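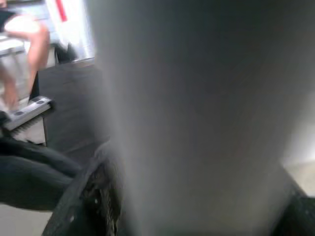
How to bake a plain loaf in a covered pot

I bake this bread every week and my neighbors often ask me how I do it, so I decided to write it one time properly. It is not a difficult bread. It needs few minutes of work and many hours of waiting, and the waiting you can do in your sleep.

What you need

500 g white bread flour
8 g fine salt
A small pinch of dry yeast, what you can hold between two fingers
Cool water from the tap
A heavy pot with a lid that can go in a very hot oven
A kitchen scale, a large bowl, a clean towel and baking paper

I don't write an exact quantity of water, and I would like to explain it. Flours drink differently. When I used the Koretti flour, the dough was soft and easy. With the flour from Kotside, which I buy now, the same water gave me a dry ball and I had to add several spoons more. Start with 350 g, mix, and look. The dough should be sticky and rough, but it should keep together when you pull it.

Mixing in the evening

Put flour, salt and yeast in the bowl and stir them dry. Pour the water and mix with a wooden spoon or with your hand until there is no dry flour at the bottom. Don't knead. Cover the bowl with a plate and leave it on the counter. I do this after dinner, at nine.

In the summer my kitchen is very warm, so I use colder water and half of the yeast. In March, when the heating is already off and the house is still cold, I put the bowl inside the closed oven (not turned on, of course).

Folding in the morning

In the morning the dough should be much bigger, with bubbles on top. If it is flat and quiet, give it two hours more. Wet your hand, take one side of the dough, pull it up and fold it over the middle. Turn the bowl a little and repeat until you went all around.

Put flour on the table, let the dough fall on it and make it round by tucking the edges under. Move it onto the baking paper with the smooth side up. Cover with the towel and let it rest for 60 minutes.

Heating the pot

After the first half of this rest, put the empty pot with its lid in the oven at 450 °F. The pot must be really hot when the dough goes in. Before you open the oven, put your thick gloves where you can reach them and make a free place on the stove. I burned my wrist once because I was looking for somewhere to put the lid.

Baking

Cut the top of the dough one time with a sharp knife. Lift it by the paper and lower it into the pot, paper included. Bake 30 minutes with the lid, then 15 minutes without. My friend Zuleica Paiva likes her crust almost black and waits longer. I take mine out when it is the brown of a chestnut.

Cooling

Leave the loaf on a rack until it is completely cold. If you cut it warm, the inside becomes like glue and the knife drags.

Keep it cut side down on a board for the first day, afterwards in a paper bag. On the fourth day I slice what is left and freeze it for toast.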